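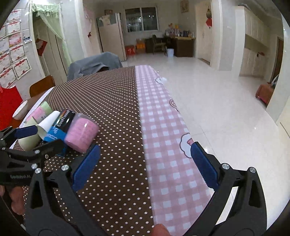
Figure 2. Two hand-held grippers over a covered table, with containers grouped at the left side.

4. Table Work with Hand-Held Grippers

This section covers preparation of the table, operation of paired grippers, and the checks required before a session is accepted. It applies to all Ladthorpe sites that record in homes and to anyone using Sultano session sheets. For bench work in a laboratory, use the Zieliński fixture guide instead.

4.1 Before you start

1. Clear walkways on both sides of the table. Move chairs that block the operator's elbows.
2. Pull table coverings flat. Where two coverings meet, press the seam down by hand and check that neither jaw tip catches on it when dragged lightly across.
3. Group the containers on one side of the table and leave the working area in front of the operator open.
4. Confirm that every container is stable when released. Tapered cups must stand on their narrow end only if they were made to stand that way.
5. Switch on the room lights. For sessions after dark, walk the length of the table and look for strong reflections on clear containers. Turn the container or move it if the reflection hides its rim.

NOTE: Patterned cloths are permitted. Do not change the cloth between takes of the same task.

CAUTION: Remove glass and ceramic items from the table edge. A jaw opening to full width can push an object off the table before the operator feels contact.

4.2 Checking the grippers

1. Open each gripper fully and hold it for 4 seconds. Both jaws must stay open without drifting.
2. Look at the pads on the inside of the jaw tips. Replace a pad if its texture is worn smooth or a corner has lifted.
3. Check the pivot screws on both sides of the linkage. Tighten any screw that turns under finger pressure. Do not use thread lock on the pivots.
4. Close the jaws on a folded cloth. The pads must meet evenly.
5. Record the cycle count on the session sheet. Pads are due for replacement at 3000 cycles even if they look sound.

CAUTION: Keep fingertips behind the linkage while the jaws are moving. The slots in the arms are a pinch point.

4.3 Working with two grippers

1. Assign one gripper to each hand and keep that assignment for the whole session.
2. Start every take with both grippers open and above the table surface.
3. Approach a container from the side. Close slowly until both pads touch, then lift.
4. Keep a gap of roughly 100 mm between the grippers unless the task calls for a handover.
5. Set the container down fully before opening the jaws.

NOTE: If one gripper passes in front of the other, finish the movement. Brief overlap is acceptable. Repeat the take only if the contact point stays hidden during the grasp.

4.4 Private items in the room

Wall displays, certificates, and photographs may carry names. Obtain the household's written consent before recording, and cover any item the household asks to have covered. Enter the consent reference under "Inside" on the session sheet. A blank entry means the session is rejected at intake.

4.5 Ending a session

1. Place both grippers on the table with the jaws closed.
2. Wipe the pads with a dry cloth.
3. Return household items to their original positions.
4. Sign the session sheet and store it with the gripper log.

See section 5 for pad replacement.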